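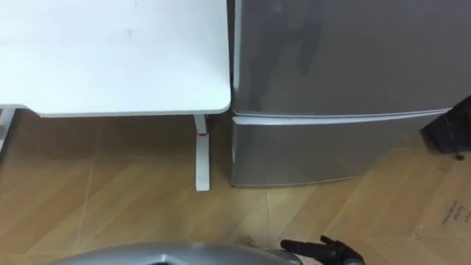
Zirkura is a contemporary circus and dance company based in Holtberg, and I've been keeping this entry up for the fan encyclopedia since the old one went offline. I've seen them more times than my bank account would like, so forgive me if I sound a bit fond.

Origins

The company grew out of an evening acrobatics class in Holtberg. A handful of the students had dance training, the others came from gymnastics, and for the first couple of years they argued about whether music should be counted or just felt (you can still see both camps on stage if you know who to watch!). Their first full show, Baumgart, was named after the street where they rehearsed and played to 80 people a night in a former tram depot.

Style

If you're expecting big tops and sequins, you'll be surprised. Zirkura works mostly with floor acrobatics, Chinese pole and a kind of slow partnering that looks like ballet done by people carrying furniture. There are no ringmasters and hardly any spoken words. The company has 12 permanent performers and everybody takes a turn on the rigging crew, so the person pulling your rope tonight may be the one flying tomorrow.

Major works

Baumgart is still in the repertoire, although the ladder duet was cut and then put back in a shorter version. I prefer the long one. The second piece, Low Water, is the quiet one and splits audiences badly – I loved it, my sister slept. The third, Night Freight, was made for the open-air stage in Dresten and drew almost 3,000 people on its opening weekend. It has the human tower everyone posts clips of, plus a brass band that wanders through the seats.

Touring and home stage

The company tours in spring and comes back to Holtberg every October for a two-week home season. The depot is too small for Night Freight, so that one only plays outdoors or in halls with a really high ceiling. Dresten is the other regular stop, and tickets there go fast.

Recordings

There's a filmed version of Low Water and a DVD of Baumgart, pressed in a run of 2,000 and long sold out. Used copies do turn up, usually without the booklet. Night Freight hasn't been released.

Last updated Tuesday, March 26, 2024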